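Tovwood Linen Folding and Storage Set

Order reference 243 | Supplied by Căpraru Household Supply, Orkville

## Purpose of the set

The Tovwood set is supplied to residential homes, guest houses and training kitchens which fold and store their own small linen. It comprises the work table, the towels in three weights and the fabric storage bin. Each part may also be ordered separately under its own reference.

The set replaces the earlier Nilis range, which was withdrawn in May. Customers who hold Nilis bins may continue to use them with the present table. Nilis towels are of a different size and should be kept in a separate stack, as mixed stacks lean and do not fit the bin squarely.

## The table

The work table has a butcher-block top in a light wood, set in a black metal frame. The top is left plain and has no drawers or shelf. It should stand on a level floor with clear access from at least two sides.

The surface is to be wiped with a damp cloth and dried at once. Bleach, wax and scouring powder must not be used. Small marks may be rubbed down along the grain with fine paper and treated with the oil supplied. Replacement oil is listed under reference 438.

## Towels and cloths

Towels are available in white, mustard yellow and dark grey. The colours are intended to separate uses. The customary arrangement is white for bathrooms, yellow for the kitchen and grey for floors and outdoor areas, but each house may set its own rule and display it near the table.

All colours should be washed before first use. Yellow and grey must be washed apart from white for the first 4 washes. Fabric softener reduces the ability of the cloth to take up water and is not advised.

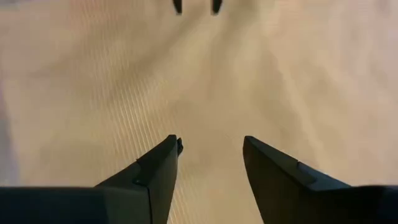
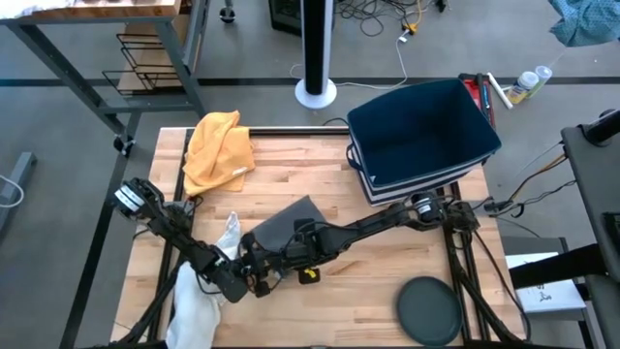
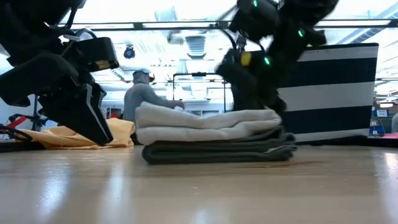 *Linen in use at the Orkville showroom. Second picture: table, towels and open navy storage bin. Third picture: folded towels stacked at the centre of the table.*

## The storage bin

The bin is made of navy blue fabric, with white striped bands around the lower part of the sides. It is rectangular and open at the top, so that the contents may be seen and removed without lifting a lid. It is meant for dry, folded linen only. Damp towels should be hung until fully dry before they are placed inside.

The bin may be kept on the table during folding or on a shelf afterwards. It should not be used to carry bottles, tools or crockery. The fabric may be sponged clean with cool water and mild soap; it must not be machine washed or tumble dried.

## Recommended method of folding

1. Shake out the towel and lay it flat on the table.
2. Smooth the cloth from the centre towards the corners.
3. Fold in half, bringing the short edges together, and then in half again.
4. Turn the folded edge towards the front of the table.
5. Place the towel on the stack with larger pieces at the bottom.

Stacks should be kept low enough to lift with both hands. Where two colours must share a stack, the darker colour is placed underneath and the lighter on top.

A printed card showing the method is packed with every table. Further cards may be requested from Corina Dobre at the sales office without charge.

## Ordering and delivery

| Item | Reference |
|---|---|
| Complete set | 243 |
| Table oil, replacement | 438 |
| Mixed towels, replacement pack | 3777 |

Orders must be made in writing and must state the delivery address, the floor and whether a lift is available. Tables are delivered with the frame assembled. Two persons are needed to bring the table into the room, and the customer is asked to clear the route beforehand.

Damage should be reported to Florin Onu in the delivery department before the set is put into use. Returned towels are accepted only if unwashed and in their wrapping.

Enquiries about larger orders should be addressed to Nest Jarman, Contracts, Căpraru Household Supply, Orkville.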